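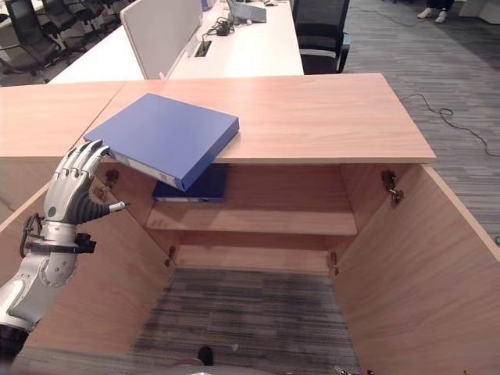 Skovenの昼の定食が変わった
2022年7月31日

駅の反対側にあるSkovenに、半年ぶりに行ってきた。前に来たのは12月で、そのときは煮込みばかりのメニューだった。今回は昼が魚か豚の二択になっていて、どちらもスープとパンがついて1,648円。前より少し上がったと思う。

魚のほうを頼んだ。白身を皮目だけしっかり焼いて、ディルの入った酸味のあるソースがかかっている。つけあわせはじゃがいもときゅうり。じゃがいもは皮つきで、塩がやや強い。ソースと一緒に食べるとちょうどいい。パンは黒いのと白いのが1枚ずつで、黒いほうがおいしかった。白いほうは普通。

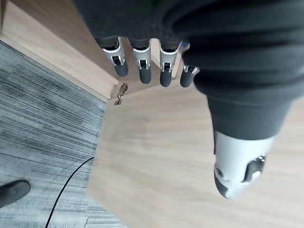
明るい木の面と、チャコールグレーの布で覆われたロボットハンド

席は窓側がおすすめ。奥は厨房の出入りがあって落ち着かない。12時を過ぎると近所の会社の人で埋まるので、11時半の開店に合わせて行くのがいい。自分が出るころには外に2組待っていた。

飲み物は別料金で、Jerowという炭酸水が置いてある。すぐりの味を選んだが、甘くないので食事の邪魔をしない。コーヒーは薄め。食後にちゃんとしたものが飲みたければ、並びのHellimowに移ったほうがいい。豆を選べるし、夕方まで座っていられる。
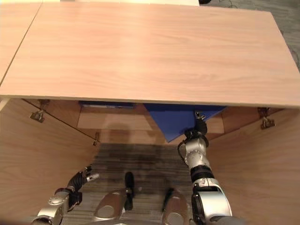
夜は予約したほうがいいですか。
金曜と週末の夜は前日までに電話しておくと安心です。それ以外の日は、早い時間なら予約なしでも入れます。

夜は一皿ずつの注文になり、軽く飲んで一人3,000円前後。にしんの酢漬けと、豚のローストの薄切りは前に食べて気に入った。量が多くないので、二人なら三皿か四皿は頼むことになる。子ども用の椅子はあるが、子ども向けの料理は特にない。

同じ通りのBautistaとよく比べられるが、あちらは大皿で味も濃い。大人数ならBautista、一人か二人ならSkovenという使い分けをしている。支払いはカードも使えた。昼だけのスタンプカードもできていて、レジで言えばもらえる。 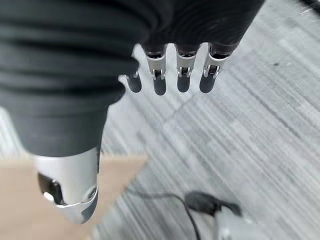 グレーのカーペットの上、黒い布のスリーブをつけたロボットの右手

次は豚のほうを食べてみるつもり。夏の休みは店先の貼り紙に出るらしいので、来週前を通ったら見ておく。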